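Looking after wooden boards, and a bit about rye bread

I said in March that I would write down what I do with my chopping boards, as Ans Koster had asked me twice and I kept giving her half the answer. I have had a kitchen in Kuvthorpe for four years now and I cook most evenings. I am not a joiner. This is what has worked for me.

The main thing is washing. I use hot water, a small amount of washing-up liquid and a brush, and I do both faces even if only one was used. If you wet one side and leave the other dry, the board will cup. My first one did, and it rocked on the worktop until I gave up on it. I never soak a board, and the dishwasher is out of the question. After rinsing I wipe it with a tea towel and stand it on its long edge against the tiles overnight.

Onion and garlic are the worst for smells. I rub the board with coarse salt and half a lemon, leave it for a few minutes and rinse. Aleksandra Kubiak uses bicarbonate of soda mixed to a paste, and hers smells of nothing at all, so that clearly works too. I keep raw meat on a separate plastic board and have done for years.
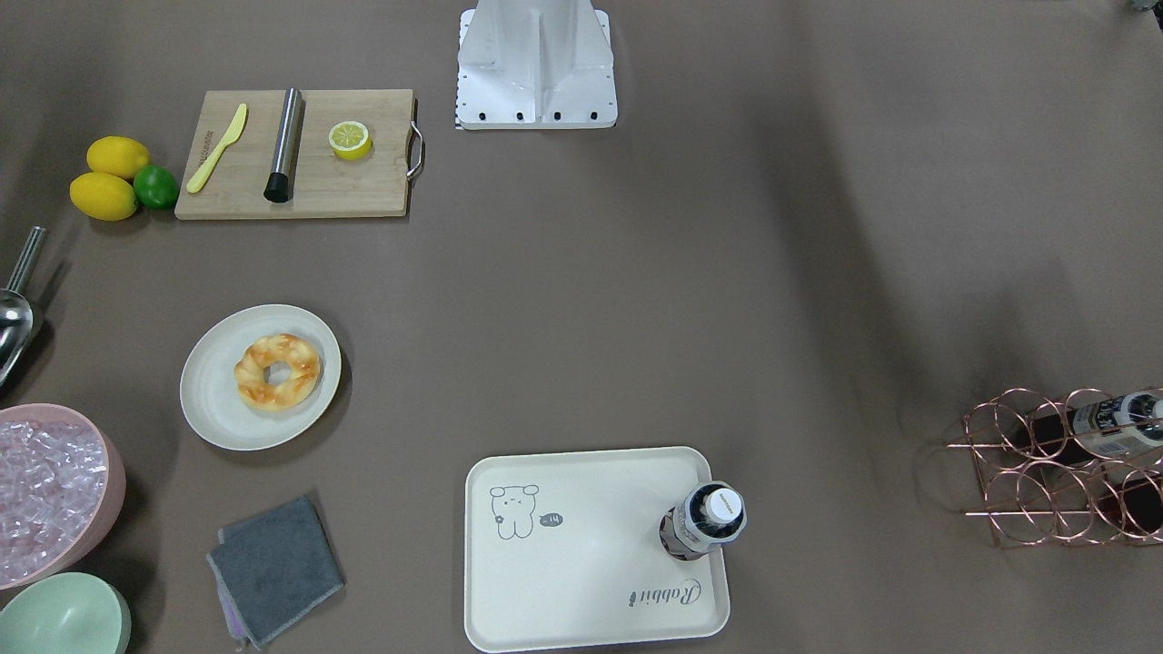 Can you use olive oil on a chopping board?

It's better not to. Olive oil and sunflower oil stay sticky and go rancid in the wood after a few weeks, and then the smell gets into your bread. Use food-safe mineral oil, which the chemist will have if the kitchen shop doesn't. A 100 ml bottle lasts me most of a year.

I oil when the surface starts to look pale and chalky. Put on more than you think, spread it with a bit of old cotton T-shirt, leave it until morning and wipe off whatever hasn't gone in. A new board wants this three or four times in the first month. Bamboo takes up less oil than beech, so go lighter with it. I tried a tin of Wurkix board wax last winter. It gave a nice finish but it was hard work to rub in and I went back to plain oil.

For knife marks I sand with 100 grit, only where it's needed, then go over the whole thing with 400. Always along the grain. Someone told me to finish at 600, and I did it once. It felt lovely for two days and then I cut a loaf on it.

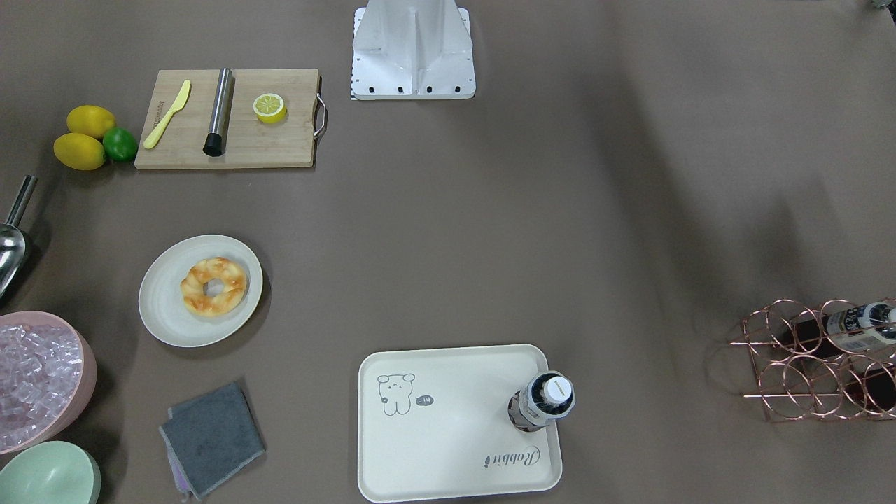
The loaf is the reason I go through boards as I do. I buy the dark rye from Mazurek, at the bottom of the hill, and the crust needs a proper serrated knife and some weight behind it. They bake it in the morning and it's usually gone by 11. If I get there late I have the seeded one, which is softer and drops seeds in every groove. A dry pastry brush gets them out.

Ans also asked about splits. A hairline at the end of a board can be left alone if you keep it oiled. If you can get a fingernail into it, food will get in as well, and I would stop using it for anything wet. I have one like that which I now stand the teapot on. You can glue and clamp them, and Aleksandra did this with her mother's old Grostia board, but she has the clamps and I don't.

Storage is simple. Keep it upright, with air on both sides, away from the radiator and not behind the cooker. Mine used to live flat on top of the microwave and the underside went grey with damp spots. Sanding took most of that off.

I still need to sort out the handle on my bread knife, which has gone loose at the rivets. If anyone knows whether those can be tightened at home, leave a comment.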